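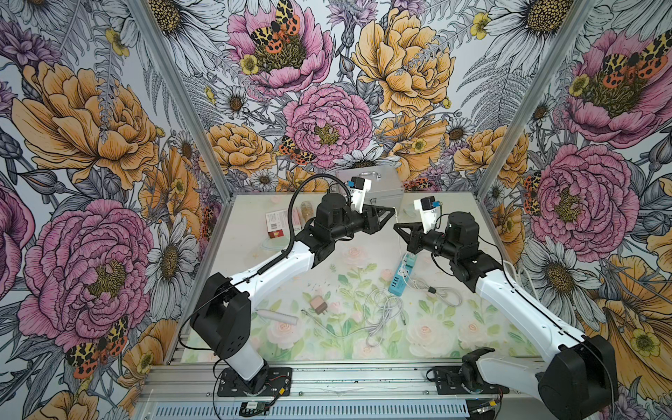 Tedonbridge World Affairs Club / Talks and Speaker Notes

What Happens the Morning After a Ceasefire
Zsófia Balogh's notes for the Tuesday evening talk

(Say hi, check the people at the back can hear me, move the water away from the laptop.)

Okay, so I want to start with the word itself. Ceasefire. When you hear it on the news it sounds like a door closing, doesn't it? Bang, done, everybody home. I spent a good piece of my working life as a ceasefire monitor, and I can tell you that the first morning sounds an awful lot like the day before. There's usually still some shooting. Part of that is people who haven't gotten the message, part of it is people who got it and didn't care for it, and part of it is somebody on a hill testing whether the other side will shoot back.

I'm not going to name the country tonight. A few of the people I worked with still live near the line and I promised them. If you think you've guessed it, please keep it to yourself during questions!

What a monitor does all day

Mostly we drive. We drive very slowly, in a white car with a big flag on it, along a road we told both sides about the evening before. We stop at the places we said we would stop. We listen. Then we write down what we heard, with the time and the direction and how far off we think it was.

(Do the explosion count story here, but keep it short, I always run long on this one.)

My first week, I wrote down 84 explosions in one night and I was so proud of my notes. My team leader read the sheet and asked me which of those were outgoing, which were incoming, and which were the same bang coming back off the hills. I had no idea. I'd written down every echo as if it were a fresh shell. So the report went up with a much vaguer line in it, and that was a good lesson for me. When you see a number of "violations" in a news story, ask who counted, from where, and what they were counting. One truck moved into the wrong zone can be a violation. So can a whole night of artillery. They may both get one line in the same table.
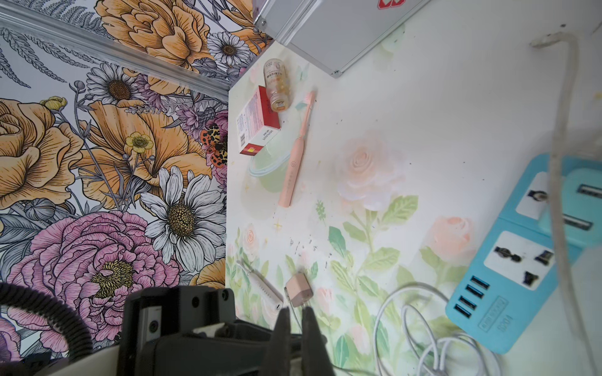

The other thing that eats up your day is permission. You'd think a signed agreement would let you go wherever it says you can go. Well, there's a checkpoint, and at the checkpoint there's a nineteen-year-old with a radio, and his radio says no. You ask why, and he says mines. Maybe there are mines. Maybe there's a tank behind the barn. You can't tell from where you're standing, so you write down "access denied, stated reason mines," you turn the car around, and you try again tomorrow. I was turned back from one village for over 10 days running. I got to know that kid's sandwiches pretty well.

(Pause for laughs, or don't, depending.)

Who moves the line

People imagine the line as something on the ground, like a fence. Ours was drawn with a thick marker on a map that was too small for the job. When you blew it up to full size, the width of the ink covered a school, a pumping station and most of a cherry orchard. Both sides read the ink in whatever way suited them. I used to call the orchard "the marker pen field" in my diary.

We had a mapping program called Grallulix that was meant to settle this kind of thing, and it was decent software, but it could only put a sharp edge on a fuzzy deal. Somebody still had to sit in a room and agree which edge. That took two sets of officers, a lot of coffee, and most of August. They'd agree on a hundred yards before lunch and take it back after.

If you want one thing to read for in a ceasefire deal, look for the maps. Are they attached? Are they signed? What scale are they? A deal that says "positions held at midnight" with no map is asking both sides to grab whatever they can by 11:59, and they do. The hours just before a ceasefire can be some of the ugliest of the whole war.

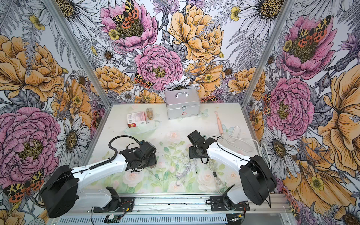

Then there's the water, and this is the part I really want to get to, so if I'm behind, skip ahead to it.

The pumping station sat between the two front positions. It served towns on both sides. Neither army wanted to break it, and it got broken all the time anyway, usually a power cable. To fix a cable you need a repair crew in the open for a few hours, and to get that you need what we called a window: a promise from both sides, in writing, that nobody fires at this spot between this time and this time. Setting up one window could take 3 days of phone calls. The crew came from a contractor, Zadex, and they were plumbers and electricians, regular folks, no uniforms. They'd go in behind our cars, wearing vests that didn't fit, and they'd work like crazy until the window shut.

I've sat through some very grand speeches about peace, and what I remember is a man up to his elbows in a junction box asking me what time it was every 2 minutes.

(Slow down here. Drink some water.)

Those windows mattered beyond the water. The officers who set them up had to learn each other's phone numbers. After a while they'd call about other stuff, a body that needed to be returned, a farmer who wanted to get his hay in. None of it showed up in the agreement. When the shooting picked up again in the fall, the phone line stayed open, and I think it kept a couple of bad nights from turning into bad weeks. I can't prove it, so take that as my opinion.
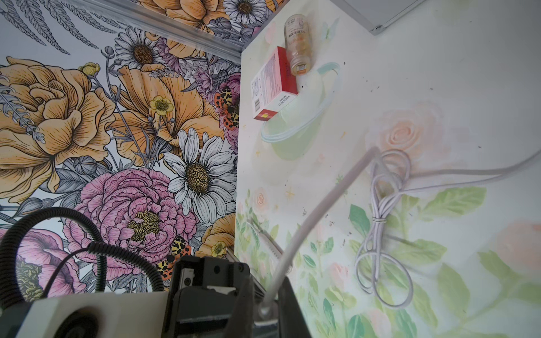

Floral wallpaper with orange blooms and white daisies

Things people usually ask

Do monitors stop anyone from shooting? No. We had no weapons and no power to arrest a soul. We could say who did what, and sometimes being seen made people behave a little better.

Were you scared? Yes, in the car, at dusk. Rarely at any other time, I couldn't tell you why.

Can drones do the job now? They help a lot, especially at night. They can't sit down with a grandmother and hear which house got hit, and they get jammed.

Should we trust a ceasefire that gets broken the first day? I'd give it a week before writing it off. Look at whether the violations are getting smaller and whether the two sides are still picking up the phone.

(If Crabtree from the library group asks about the peace conference again, say I'll talk to him at the coffee table. Sign-up sheet for the reading list is by the door. Collect my clicker before I leave this time.)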